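Workshop Tips: Comparing Grippers on Ordinary Hand Tools

Issued by the Sumstead Shared Workshop for members using the bench arms

Members who bring a new gripper to the workshop generally wish to know one thing, namely whether it will pick up the items they already own. The following guidance sets out how to compare two or more grippers fairly, using common tools from the drawer. It was prepared by Berwyn Rosser from notes kept during the June trials and has been reviewed by Andri Mayrhofer, who maintains the arms. It applies to the Landeg two-finger gripper, the Satness soft-pad gripper, and any gripper of similar size that a member may wish to fit.

Before You Begin

Clear the work surface and wipe it down. Crumbs and offcuts will lift one side of a flat tool and give a gripper an advantage it has not earned. Pay particular attention to the gaps between panels, where small debris collects and is easily missed by a cloth. A dry, narrow paintbrush works well.

Check that the arm has been returned to its rest position and that the stop button is within reach of the person running the trial. Fit the first gripper, tighten the wrist screws in a cross pattern, and run the fingers open and closed several times with nothing between them. Should the fingers hesitate or click, remove the gripper and report it. Do not proceed with the comparison.

Set the finger opening to 72 millimeters for every gripper under comparison. A wider opening is convenient, but it conceals poor aim. Grip force should be left at the factory setting for the first round and adjusted only in the second.

Choosing the Test Items

Begin with items that members handle every day. A wooden spoon, a roll of masking tape, a paint scraper, and a pair of household scissors will reveal more than a box of foam blocks. Scissors deserve special attention. They are flat, they offer loops that a finger may enter by accident, and they can swing open when lifted by one handle only. Round-tipped scissors should be used wherever possible, and members must keep their hands off the surface while the arm is moving.

Handles in two colors are helpful when working from a wrist camera. If each loop is a different color, the operator can tell at once which side the gripper is approaching and can record it without stopping the arm.
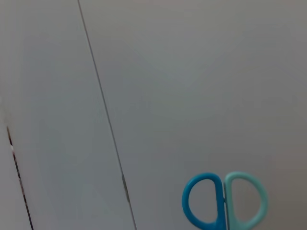

Wrist camera view: scissors with one blue and one light aqua handle, on pale gray panels.

Reading the Wrist Camera

The wrist camera shows a small area, and a tool may be only partly in view as the arm approaches. Operators should resist the temptation to correct the arm by hand. Move it in small steps until the whole of the intended grip area can be seen, then pause and note the position.

Plain gray surfaces give little information about distance. Seams between panels are useful for judging direction, as they are straight and remain in place from one trial to the next. Dark gaps should be treated with more caution. A thin fingertip lowered into an open joint may catch, and the Landeg fingers are narrow enough for this to be a concern. Place test items well inside a panel and keep the approach path clear of the wider gaps.

Soft, even lighting is preferred. Glossy plastic handles reflect strong lamps, and a bright spot on the edge of a loop can be mistaken for the edge itself. Turn off the bench lamp and rely on the ceiling lights.

Running the Comparison

Place the item in the same position for each attempt, using a paper outline to set it and removing the paper before the arm moves. Lower the gripper, close it, raise the item to a height of 210 millimeters, and hold. An attempt is counted as successful when the item remains in the fingers until the operator gives the command to lower it.

The June trials comprised 235 attempts across both grippers. The Satness pads performed better on the spoon and the tape. The Landeg fingers were preferred for scissors, provided that they closed across both handles together. Where they closed on one loop only, the scissors tended to turn and the attempt was usually lost. Results for the scraper were too close to support a recommendation.

Change only one setting between rounds. Members who alter the force and the approach angle together will be unable to say which of the 2 made the difference, and such results will not be added to the workshop record.

Care After Use

Wipe soft pads with a damp cloth and allow them to dry fully before storage. Do not use solvent. Metal fingers may be cleaned with a dry cloth. Return scissors to the drawer closed, and store the grippers in the Ernaditz cabinet with the cable loosely coiled.

Completed record sheets should be left in the tray beside the controller. Requests to borrow a gripper for a second round may be made to Andri Mayrhofer at the front desk before 4 p.m.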